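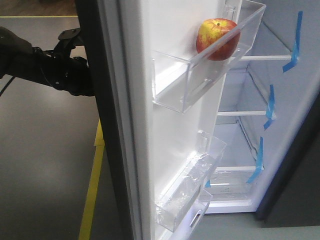 Edivaldo Toledo wrote back on the last report to ask why the door bins can't simply be left as they came, with the milk on top and the sauces below, the way people have them at home. He made the point that residents move things back anyway, and that we should budget for signs before we budget for more bins.

We have taken up part of that. The reply to Edivaldo, and the rest of the update for this period, follows.

Shared kitchens, Hao House and Vullarach Court
Progress report to the Gultari Fund, period ending November
Prepared by Qiuyue Fang

Door storage

The door is the part of a shared refrigerator that gets opened on and reached into most, and in both buildings it was where old food piled up. Jars with no name on them made up most of what we threw out in the first clear-out. Under the new layout the upper bin is for loose fruit that anyone may take. The two bins under it are kept for small labeled items and are emptied at each weekly clean. Anything without a label at that point goes.

Fruit in the upper bin has worked better than we planned for. An apple in a clear bin at that height gets seen when the door opens, and people eat it. When fruit was in the crisper drawer at Hao House we were throwing out soft pears every week. The drawer is now for vegetables only.

On Edivaldo's question about milk: cartons stay on the middle shelf inside. The door is warmer, and with 58 residents across the two buildings it is open a good part of the evening. We have agreed to try signs. Yaqin Luo has drafted one for the inside of each kitchen cupboard and one for the refrigerator, in large type with very few words. We will put them up at Vullarach Court first and see whether the bins stay in order.

Shelves

Each refrigerator is divided by shelf. Top shelf is for leftovers in closed containers, middle for dairy and eggs, bottom for raw meat in a tray. Residents asked for shelves by room number instead. We tried that for two weeks at Hao House and went back, as the rooms don't shop alike and some shelves were full while others held one yogurt.

Cleaning

There are nine refrigerators in the project. All have now had a full clean, with bins, shelves and drawers taken out and washed in the sink. The door gaskets took the longest. Zhenhua Yin found an old toothbrush and baking soda did better than the spray we had bought, so we won't reorder the spray.

The weekly clean is at 10 in the morning. Junhao Tang covers Hao House and Yaqin covers Vullarach Court. Two cleans were missed at Vullarach Court this period, both during the plumbing work, and they were not made up.

Spending

Spending to date is $3,103. Most went on replacement bins, a crisper drawer, lidded containers and labels. The replacement parts came from Skellia and two of the bins arrived in the wrong width. They have been sent back and the credit is not in the figure above.

Problems

Labels come off in the cold. The paper ones curl in a few days, and masking tape with marker has held up better. Some residents still don't label at all, and there were two complaints about food thrown out by mistake. In both cases we replaced the food from petty cash.

One refrigerator at Hao House doesn't close on its own and has to be pushed. Zhenhua has looked at the front feet and will raise them.

Next period

Signs up at Vullarach Court. Correct bins fitted. Cupboards started at Hao House, beginning with the dry goods. We would also like to move $200 from containers to labels and tape, and ask for the Fund's approval on that.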